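Home Units Timetable Readings Assessment Contact

Unit 4: Cartons and Shelf Presentation
Handout for Packaging Basics

Read this before the workshop. Bring a metal ruler, a pencil and one empty folding carton from home. Any dry goods carton will do, as long as it is taller than it is wide and the glue seams have not been torn open.

4.1 What a folding carton is

A folding carton is a single sheet of paperboard, printed flat, cut, creased and glued along one side seam. It leaves the printer as a flat sleeve and is opened up on the packing line. The glued seam usually sits at a back corner. The top and bottom are closed by flaps, either tucked or glued.

The names we will use in this unit:

Front panel: the face meant for the shopper.
Side panels: the narrow faces, left and right.
Closure: the top and bottom flaps together.
Crease: the line where the board is meant to fold.
Wrap: artwork that carries on around a corner from one panel to the next.

Please use these names in your reports. Last year half the class wrote "the skinny bit" for the side panel and it made the marking slow.

4.2 Upright cartons

A tall carton takes up very little shelf width, so a shop can fit more lines in the same bay. The trade-off is stability. A narrow base tips easily, particularly when the contents are light or have settled to one side. It also leaves the designer with a column to fill, and long words have to be shrunk, broken or turned sideways.

Sideways lettering is common on tall packs. It lets the letters be larger than they would be running across, but people read it more slowly. If the product name is turned, something else on the front panel has to do the work of recognition from a distance. Colour normally does it, and pattern does it nearly as well. Tartan, stripes and checks are all old favourites. They survive bad lighting and they still show when half the panel is hidden behind a price ticket.

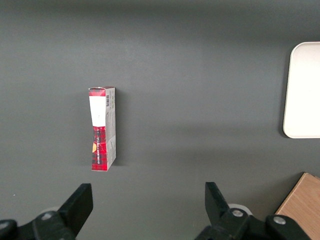 Look at how the front panel is divided: a red band at the very top, white under it, and tartan on the lower half with the small white lettering turned sideways. The side panel is light and mostly given over to tiny text, with the barcode near the top. The tartan wraps a little at the corner low down.

Flisteo asked why anyone would print a pattern around the corner when the side panel is hardly ever seen on the shelf, and whether it wasn't just ink wasted. It is a fair point for cartons packed tightly in a row. The usual answer is registration. Cutting and creasing drift slightly through a run, and if the colour stops exactly on the crease, a small drift leaves a pale sliver down the front edge. Carrying the artwork past the crease hides it. There is a cost in ink, but it is small next to the cost of a rejected batch.

4.3 Barcodes and small print

The barcode needs a flat area, strong contrast and clear space on either side. Black on white is the safe choice. Red bars are a mistake, as most shop scanners use red light and cannot tell them from the background. Keep the code away from creases and flaps.

Small print goes wherever there is room left, and that is nearly always a side panel. Check it at actual size on paper. Text that looks fine on a monitor can be unreadable once it is printed on board.

4.4 Wear at the top edge

Handling damage shows at the top first. Flaps are lifted, pushed back and squeezed, and the fibres along the crease give way. Record wear using these grades:

0 No visible wear
1 Crease softened, flap lies flat
2 Edge crumpled or flap lifting
3 Board torn or layers separating

Grade the top and bottom closures separately. Do not average them.

4.5 Workshop exercise

Our sample run is the Sulomen tea carton, printed for us by Skurkley in a run of 1,000. After the transit trial, 805 came back at grade 0 or 1. You will be given 40 of the remainder to sort as a class.

a) Measure your own carton and draw it flat, with creases dashed and cuts solid.
b) Mark the front panel, side panels, closures and any wrap.
c) Grade both closures.
d) Write one paragraph on what the shopper sees first, and why.

Allow 40 minutes for a) and b). Drawings are due at the end of the workshop and the paragraph can be handed in the following week. Spare board is in the drawer under the guillotine.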